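Home | News | Site Visits | Members | Contact

Site Visit Report: The Grosteo Kitchen Cell at Tokis

Thursday, February 19, 2026
By Aparecida Bezerra

Members of the Automation Working Group visited the Tokis demonstration center to review the Grosteo, a tabletop manipulation kit offered to training colleges and small food preparation firms. The delegation was received by Darius Tănase, who manages product support, and was given access to two of the work cells for most of the morning.

The kit is supplied as a base unit with control software and a library of 48 kitchen tasks. Tokis stated that the current library was built from 729 recorded demonstrations. A subscription adds new tasks each quarter, and the next release is planned for March.

The session attended by the group concerned the handling of cookware and produce. The taped work surface held a lidded saucepan with a long blue handle and an ear of corn, set well apart from each other.
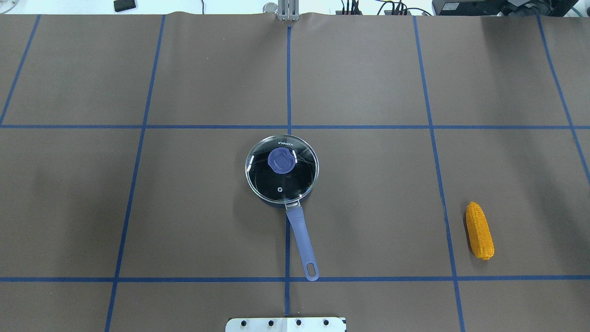
Can a buyer add its own objects to the task library? Buyers may do so under the standard license, using the recording tool included with the base unit, and Tokis will check the first five submissions at no charge.

Mr. Tănase advised that a new object normally requires around 156 recordings before results become dependable. Members considered this a considerable demand on staff time for a small firm. The Brillis kit, reviewed by the group last year, asks for fewer recordings but does not permit changes to its grasp settings.

Glass lids were discussed at some length. The supplier acknowledged that reflections can affect depth readings and recommends diffuse overhead lighting. The written guidance on this point is brief, and the group has requested a fuller version.

Spare parts are shipped from the Takács warehouse. Delivery terms for overseas members had not been confirmed at the time of the visit.

Comments (3)

Rezaul Munshi: Was the price of the subscription given? Our college would need it before the budget round.

Aparecida Bezerra: It was not. Tokis has promised a written quotation.

Marcelino Lopes: We have the earlier base unit. Please ask whether the new library runs on it.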